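The Vegetables That Never Go Bad

In the front room of the Durnine toy library, the shelf that empties first holds food. Puzzles come back and sit for weeks. Train sets go out mostly in winter. The play vegetables leave within an hour of being put out, and on a wet morning there may be two children waiting for the same ear of corn.

Ajith Pisharody has run the lending desk for nine years and has strong opinions about play food. He keeps the collection in a back room with a deep sink, a drying rack and a wall of plastic drawers labeled in marker. The library's catalog lists 2,293 items, and food takes up more drawers than anything except blocks.

"A family will borrow a kitchen once," he said. "They'll borrow the vegetables every month."

Toy food is an old trade. Painted plaster hams and fish were made for dollhouses in the 19th century, often glued to their plates. Wooden fruit came along as well, and plastic made the whole business cheap after World War II. By the 1970s a child could own a full refrigerator of hollow eggs, molded chicken legs and cans with paper labels. The vegetables were usually the weak part of the set. Peas came fused to the pod. Lettuce was a flat green disk.

That has changed, and most of the change has been in the surface. Pisharody keeps a drawer of older pieces for comparison. The carrots in it are smooth orange cones. A newer ear of corn has kernels a child can feel with a thumb, and a newer broccoli has a head with some bumps to it. He thinks texture matters more than color. Small children handle a thing for a long time before they name it.

Anong Saengthong came to the same view from another direction. She taught preschool for 14 years before starting Stomora, a two-room workshop that puts together play kitchen sets for classrooms. She buys the pieces from several makers and sorts them by meal. A soup set gets roots and greens. A market set gets whatever looks good in a pile.

Her first rule is that the pieces should be close to the same scale. A tomato as big as a cabbage bothers adults more than children, she said, but it makes the food hard to store and hard to serve. Her second rule is to include plenty of green. Factory sets lean on red and yellow because those sell from the front of a box. A real market stall is mostly green, and children who have been to one notice. She likes cucumbers, squash and anything leafy that comes in a bunch, because a bunch can be "bought" in one go and carried home whole.

Then there is the question of what to put it all in. Stomora's first classroom sets shipped in a wooden crate with rope handles. The crates were handsome and they pinched fingers. Saengthong tried wire baskets, which scratched tabletops, and cloth sacks, which hid the food. She has ended up with open bowls. A three-year-old can see what is inside, reach in from any side and put things back without being shown how. Cardboard ones are light enough that it doesn't matter much when they get knocked to the floor, and they cost little to replace.
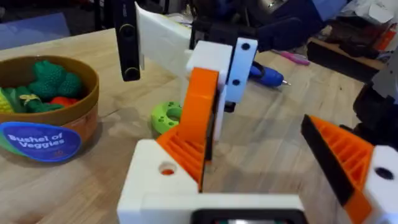
Toy corn, broccoli and a banded bunch of greens share a brown cardboard bowl on a light wood tabletop.

The bowl has drawbacks. Cardboard cannot be washed, so a classroom goes through several a year. It also fills quickly, and the last few pieces roll off the top. Saengthong suggests using two smaller bowls before trying one large one, and keeping each to what a child can carry without help.

Cleaning the food itself is simple but has to be done. Pisharody washes hard plastic pieces in warm water and dish soap, rinses them and leaves them on the rack overnight. Hollow pieces get a squeeze first to check for water trapped inside, and any that gurgle are thrown out. Painted wood gets a damp cloth and nothing more. Felt goes in a mesh bag on the gentle cycle and is pulled back into shape by hand. A full drawer takes him 90 minutes, including the checking.

Losses are steady. Small pieces go first, mushrooms above all. Peppers tend to come back. The library charges nothing for a missing vegetable and asks only that families write it on the return slip, so that the next borrower doesn't spend an evening looking under the couch.

Prices vary a good deal. A basic plastic assortment can be found secondhand for a few dollars, and Pisharody sees no reason to start anywhere else. He looks for thick walls, seams that have been smoothed down, and nothing small enough to fit in a young child's mouth.

Saengthong is working on a winter soup set to go out before the next school year. She has the leeks and turnips picked out. She is still looking for a decent onion.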